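**Plesbridge Clothing Store – progress report to the Walance Fund**

11 February 2022

Work under the grant has gone mainly into the clothing room since our November report. We took in 709 garments and gave out 342. The rest are sorted by size, apart from the children's coats, which are still bagged on the landing.

Hangers have taken more time than planned. Horneck Dry Cleaning passed on a mixed lot and most of it came tangled. We separate them on the table, on white paper, before they go to the rails.

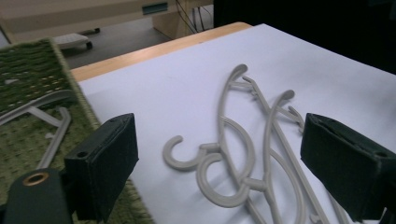

*Light gray plastic hangers on the sorting table.*

Metal hangers are kept apart and go back to Horneck. Cracked plastic ones are thrown out, as our recycler does not accept them.

Spending to date is $3,141, mostly on rails and shelf brackets. The second rail from Salameh Shopfitting arrived with the wrong feet – a replacement set is on order at no charge. Until it comes, men's shirts stay folded on the shelves.

We ask to move $19 left over from the signage line to size dividers.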